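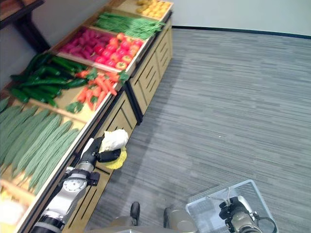
Carla asked again whether the grip force should go up across the board, and said she would rather have a bruised fake carrot than one on the carpet. My answer for now is no. The force is fine on the round pieces. The long ones are a matter of where the fingers close, and more force won't move them.

September 23, 2018, Odadska workshop, produce stand

Left arm: loaded pose file 511, then 596. 596 reaches the front compartments with the elbow lower, so I'm keeping it. Shoulder offset is still 2 degrees out from the May calibration. Corrected in software, not at the mount — Muammer has the long hex key.

Right arm: worked on the basket side. Want the hand to go in over the front rim and open low, so pieces are set down and not dropped.
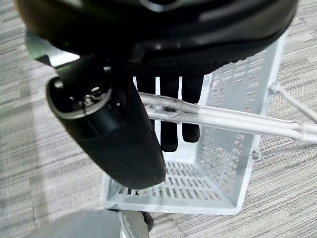 Fingers inside the basket, thumb at the front rim.

Thumb clearance is the thing to fix. In the pose file it closes toward the rim before the fingers have lifted. Added a wait of 2 seconds as a stopgap. A proper fix means changing the order of the joints in the release routine, and that file is shared with the Hilel build, so ask Muammer first.

Tape on the handle: replace with something flatter.

Next: green beans, one pod at a time if it can be done. Left arm only.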